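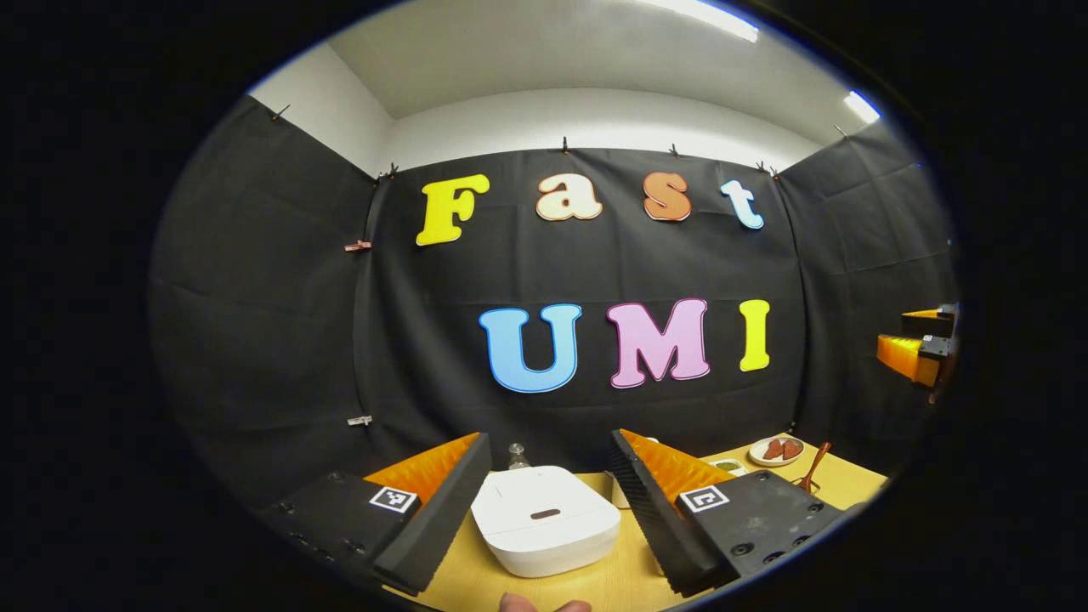 Who decides whether a gripper station is ready for a recording session?

The station lead decides, after going through the station sheet with the operator who will hold the gripper. Both sign the sheet before the first task begins.

Good Practice at the Gripper Stations
Skillmont Training Center, Gallery 8
Updated Tue 21 July

The gallery accompanies Station Rule 235, which applies to all tabletop work with hand-held grippers at Skillmont. It is meant for new operators and for visiting staff from Kondix and Vurkach who work under our rules while on site. The full rule is kept in the binder at each station, and the binder copy takes precedence over anything on this page.

At the station: hand-held gripper work on a light wooden tabletop, with a white box between the two orange pads and a second gripper at the far right.

Markers. Each finger carries a square black-and-white marker. Markers must be flat, clean and fully readable by the camera. A scratched or lifting marker is replaced before work continues, and the change is entered on the station sheet.

Pads. Ridged pads are checked for tears at the start of every shift. Pads are replaced in pairs — never one side alone.

Backdrop. Fabric is clipped along its top edge and at the corners. Folds are acceptable. Loose fabric may not reach the work surface or the path of either gripper.

Objects. Only items on the task list may be on the table. Glass is permitted where the task list names it, and the station lead must be told before it is brought in. Dishes and utensils go back to their starting places between runs.

Hands. Operators keep their free hand away from the space between the pads while the gripper is closing. When two grippers share a table, the operators agree aloud on who moves first.

Stopping work. Any person present may call a stop. Work resumes when the station lead has spoken with everyone at the table and noted the time.

The section on shared tables was revised by Rosaura Marulanda following the November review. Wilson Huamán maintains the station sheets and accepts corrections in writing at the Kravchuk Building, Room 234. Please quote the rule number and the station on all correspondence. Replacement markers and pads are requested on Form 647, available from the same office.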